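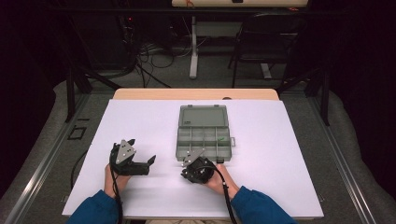
Young-sook Kwon
Bench Systems Technician, Pradcombe

Speaker notes: Looking after the hand-held gripper bench

Slide 1. Opening

Good morning. I look after the bench at Pradcombe where we record two-handed tasks with hand-held grippers. An operator holds one in each hand and does the job, and the recordings go to the people who train the arms. My side of it is the table, the grippers, the cables and the log book. I'll spend 20 minutes on how the bench is set up and what goes wrong with it, then take questions.

The task on the slide is the organizer box: grey translucent plastic, hinged lid, a grid of compartments. I picked it because it shows up most of the faults I want to talk about. The dividers are thin, and a gripper that is even a little out of true will catch on them.

Slide 2. The table and the board

We use an ordinary light wooden table with a white board laid over it. The board gives the same background every time, and it can be lifted off and wiped down at the sink. Small parts show up well against it.

Check the board at the start of each shift. Push on each corner. If it rocks, lift it and look for grit underneath. We lost most of a morning in June to a single screw that had worked its way under the board, and every recording from that morning had a slight wobble in it.

Clean with a damp cloth and mild detergent. No solvent. Somebody used solvent on our first board and it left a dull patch that the tracking software kept picking up as an object.

[Pause here. People usually ask about lighting. Say it's coming on slide 6.]

Slide 3. The grippers

Each gripper has a triangular silver-grey plate on it, with small holes. That plate is the reference for everything. If it moves relative to the fingers, the recorded path is off by the same amount and there is no way to tell from the video alone.

The routine is simple. Before the first recording, hold the gripper body in one hand and try to twist the plate with the other. There should be no play at all. If there is, take the gripper out of service, snug the screws up in turn, a little at a time, and redo the calibration. Don't tighten one screw fully and then go on to the next. The plate will sit crooked.

Calibration takes one person and the Lysenko block, the machined block we keep in the top drawer. Close the fingers on the narrow step, record, open to the wide step, record, and compare with the last sheet. Our left gripper is the older of the two and drifts more.

Slide 4. Fingers

The fingers are black and angled, and they wear at the tips. Wear shows up first as dropped parts. The operator will blame themselves for it, so ask. If someone says they are having a bad day with the little pieces, look at the fingertips before you look at the operator.

We fit new tips at 480 recordings whether they look worn or not. Before we had that rule, we ran one set to 786 and had to throw out a good part of the last batch. Change both grippers on the same day and write it in the log. Mixed tips give you one hand that grips and one that slides.

Wipe the tips with a dry lint-free cloth between tasks. Skin oil is the usual problem, and it gets there from people checking the tips with a thumb.

Slide 5. Cables

This is most of the repair work. Each gripper has a black cable that runs back past the wrist and the sleeve. The strain is at the point where it leaves the gripper body, and that is where it fails.

Leave enough slack for the operator to reach the far side of the board without the cable going tight. Too much and it drags over the work. I have people reach out to the far edge with both hands and then back to their chest, twice, before we record anything.

The warning sign is a dropout when the wrist turns. To find it, start the Wokov monitor, hold the gripper still and flex the cable a hand's width at a time, starting from the gripper end. When the trace jumps, you've found the break. We don't splice them. Replace the cable, tag the old one and cut the plug off so it can't find its way back into the drawer.

[If running late, skip straight to slide 7.]

Slide 6. Lighting

Overhead lights on, same setting every session. Write the setting in the log.

Slide 7. The log

One line per session: who, which task, tip count, any fault, what was done about it. The bench log has 392 lines in it now. Zollela, our second site, started with a spreadsheet and went over to paper after a few weeks. It's quicker to write in when you're holding a screwdriver.

Last thing before questions. The calibration sheet and the tip change record are printed out at the back of the room. Take a copy, and change the numbers to suit your own bench.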